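Elikem Addo
February, 7:40 a.m.

Posting this as a thread because my sister asked how I look after the living room set and I got tired of typing it into texts. It covers the coffee table, the sofa, the armchair, and what I do after people have been over.

The set came from my aunt's house in Inmont. She bought it from a store called Boateng that closed years ago. I have no paperwork. Everything I know about it I learned by cleaning it or by asking the man at Morberg who does repairs.

First thing. The table is wood with a gloss finish, and the gloss is the part that gets damaged. The wood under it is fine. Most of the marks I have dealt with were in the finish only.

I used spray polish for the first year and stopped. It built up, and you could see every wipe in the afternoon light. Getting it off took two evenings with a barely damp cloth and a drop of dish soap in warm water, doing a small patch at a time and drying each one.

Now I dust with a dry cotton cloth and that's it for most weeks. Old T-shirts work. Cut off the seams and the printed part first. A seam dragged over gloss will leave a hairline and you'll find it later.

Twice a year I put on a thin coat of Brumell paste wax. Thin means you can hardly tell it's on the cloth. Wait until it hazes, buff it, leave the room alone for the night. One can has lasted me 6 years and there is still a third left.

The gold trim is separate. Don't wax over it and don't use anything wet. I use a soft makeup brush for the carved piece in the middle of the front, because the dust sits in the curves. The man at Morberg told me he sees more gold rubbed off by cleaning than by anything else.

He also quoted me on having the legs touched up. It was more than 1000 dollars. The legs are staying the way they are.

Fabric next. The sofa and chair are the same damask, beige and olive brown. It hides crumbs very well, which you may or may not want. I vacuum with the brush attachment on low, top to bottom, and pull everything forward out of the corners where the arm meets the seat.

Loose cushions get taken outside and knocked together. I don't wash the covers. My cousin washed hers and the pattern doesn't line up anymore.

Wood on the fronts of the arms gets the same dry cloth as the table. People rest their hands there, so it gets dull first. If it feels sticky, damp cloth, then dry cloth right away.

OK, the part my sister really asked about, which is the table after company. We had the family over to watch the game and it went late. I went to bed and left it for the morning.
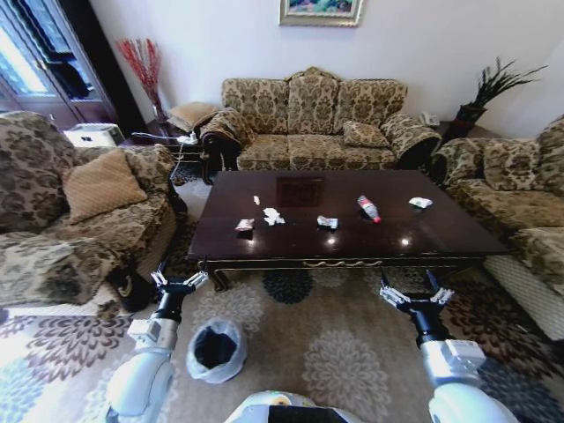

The coffee table, still to be cleared. One bottle, the rest is wrappers and scraps of paper.

Bottle first. I lift it straight up and don't roll it. Then I check the cap, tighten it if it needs it, and look at the spot where it was. If there's a ring or a drip, it gets a dry cloth before I touch anything else.

Then the wrappers. Pick them up one at a time and don't sweep them into a pile with your hand. Candy and snack wrappers can have sugar or salt stuck to them, and salt on gloss is sandpaper. I bring the trash can over to the table so I'm not carrying things across the rug.

Tissue last, because it sheds. The little bits come up with a cloth that has been breathed on. Don't scrape at them with a fingernail. I have done that and I can show you exactly where.

After that I get down low and look across the top toward the light. Anything left shows up as a dull patch in the shine. Usually it's fingerprints. Dry cloth, long strokes with the grain, finished.

The whole thing takes 11 minutes if there are no sticky spots. I timed it once because my husband said it took an hour.

Somebody always asks about glass on top. I had a piece cut for it and took it off after one summer. Moisture got under one corner and left a cloudy patch. It faded after a few weeks of being uncovered, but I wasn't going to risk it again. The glass is in the garage if anyone in Inmont wants it.

Coasters: felt bottom or cork. No rubber feet on anything. Rubber can react with the finish and that kind of mark doesn't wipe off. Same goes for lamps and remote control holders, so turn them over and check.

Still to do this month: the back of the sofa, which means pulling it off the wall, and I need a second person for that. Will add to the thread when it's done.

Edit: the wax is the clear one. The brown one will darken the scratches, and it also gets into the gold.

Last updated: February, 9:15 p.m.

© Elikem Addo | Contact | Back to top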